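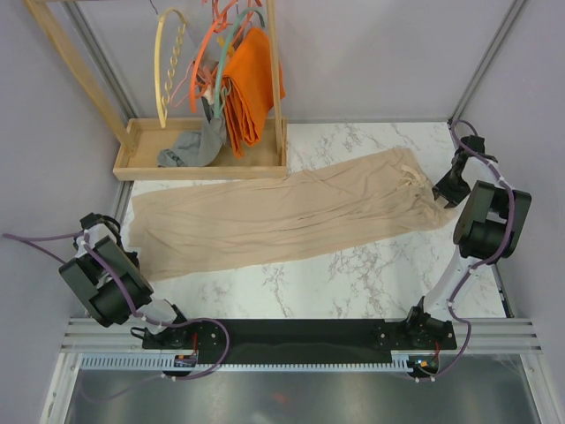
Budget for a second two-arm garment station: what am I missing?

We have one station with two arms on a shared front beam, walls on three sides, and a small rack of hangers at the back of the table. It works on clothes laid flat. I have $2772 left to spend before July and want to start on a second one. Arms are already covered. Liapis quoted me for the framing and table, but the quote leaves out cables, fingertips and shipping. Is it worth asking Andska for a full kit price instead?

Posted February 20, 2022

Answer 1 (5 votes)
Ask for both quotes, itemized. Framing is usually the easy part to price. What gets forgotten:
- spare gripper fingertips
- cable and ties, cut long enough to loop clear of the wrists
- a second power supply
- garments and hangers, which wear out too

Hold back 12 percent for things you break in the first month. Also check lead times. My extrusion from Liapis was quick but the tabletop took 3 weeks longer than they said.

Answer 2
we went with Ellano, no complaints

Answer 3 (3 votes)
Measure your longest garment before you order the table. Ours was fine for shirts and too short for anything with ties or a long hem, and we had to buy it again. A kit only makes sense if you can change the table size. Preltthorpe let us do that, I don't know about Andska.

Contact | Terms | © 2022 | Back to top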